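**Demos for PC teardown: how many before the policy stops missing the CPU pocket?**

**tinside_bench** - 15 Jul 2026
We have 160 teleop demos of desktop disassembly, 113 usable after filtering. Tasks are drive, RAM and CPU removal, each part placed in a printed fixture. The policy handles the drive. It misses the CPU pocket in 25 of our eval runs, nearly always by a few millimeters.

Current layout:
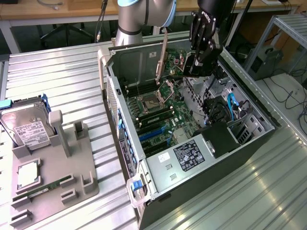 *Tower on its side, CPU, one RAM module and the drive in the fixture, socket lever up.*

Would you collect more, or change the fixture?

**Sestirach**
Change the fixture. Chamfer the pocket and you stop paying for precision with data.

**dramis_ctl**
Disagree. A chamfer hides the error and it comes back on reinsertion. We went to 898 episodes on Tamiru with square pockets. Placement was fine once the fixture pose was varied between episodes.

**Sestirach**
How far did you vary it? Large shifts cost us reach on the far side of the case.

**dramis_ctl**
25 mm and a small yaw.

**tinside_bench**
Ours has been bolted in one spot since November. Will move it and rerun before printing anything.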